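Search posts
Search for people, tags and more
Go

Malathi Thomas
12/12/2020

1. I said I'd write up the great paper sort in case it helps anyone else who has been putting theirs off. It's a small upholstery business, two of us most days, and the paperwork hadn't been dealt with properly since we moved to the new unit.

2. The trouble was that everything came over in boxes and stayed in them. Fabric orders, delivery notes, price lists, insurance, rent, old rotas. If a customer rang about a chair from last year I had to ring them back the next day.

3. What set it off was Gramico. They supply most of our foam and they wanted a copy of a delivery note from November. The amount in dispute was £300. I spent a whole evening looking and found it inside a catalogue.

4. Darius Radu does our accounts. He told me to forget about a clever system and use four headings: Orders, Suppliers, Customers, Admin. Anything that takes longer than a few seconds to place goes in Admin and gets looked at again later.

5. I wrote the heading on the top of each sheet by hand before I moved anything. Slow, but if a pile gets knocked over you can put it back together. Use a proper marker for this. I started with one that was running out and had to go over some of them again.

6. Orders was the easy one. They all have the same layout and a date in the top corner. Oldest at the back, newest at the front, done before lunch.

7. Suppliers took longer. Erdem changed their invoices halfway through the year and the number moved to the bottom of the page. I filed several under the wrong month and had to pull them out.

8. Customers is mostly quotes. I kept the ones that turned into jobs and the ones from the last few months. The rest went for shredding because they've got addresses on them. Please don't put that sort of thing in the ordinary recycling.

9. Then Admin, which was the biggest by a long way. Lots of printed tables in very small type. Rotas, stock sheets, mileage, the cleaning log. I'd left it to the end and I wouldn't do that again. Do your worst pile while you're fresh.

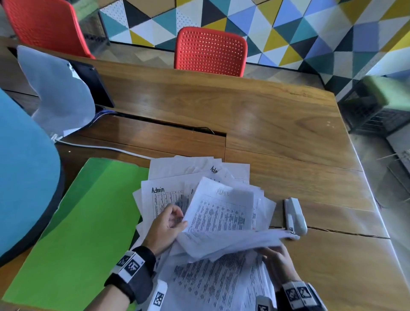 10. I went through it a handful at a time. Lift a bundle, check the top sheet, check they all belong together, put it down square. Staple only when you're sure. I took out more staples than I put in for the first hour.

11. Mariann Sipos asked what to do about duplicates. I keep one clean copy, unless the other has handwriting on it, in which case I keep the one with the handwriting. Somebody wrote it down for a reason and it's usually a phone number.

12. On folders: cheap card ones are fine. One colour per heading if you can get them. Lulau had a mixed pack but no red left, so Customers is in two different colours for now.

13. I did find some money. There was a credit note from Arum for £2,052 that we'd never claimed. I've emailed them and Thirumalai Nair in their office has said he'll look into it on Monday. No promises yet.

14. Sreekumar Gowda asked why I don't scan everything. I might. The scanner we've got takes one sheet at a time and jams on anything that's been folded. I'd want the paper in order first anyway, or I'd only have the same mess on a computer.

15. Still to do: the box under the cutting table, the drawer with the warranties in, and labels for the shelf. I've put 3 hours in the diary for the box.

16. If anyone has a shredder they'd lend me for a weekend, send me a message. Ours gets hot and stops after a few sheets. I can collect.

More from Malathi Thomas
Taking the webbing off an old dining chair
How much fabric to order for a box cushion
Foam prices this winter
Moving a workshop in one day

Contact | Copyright | Back to top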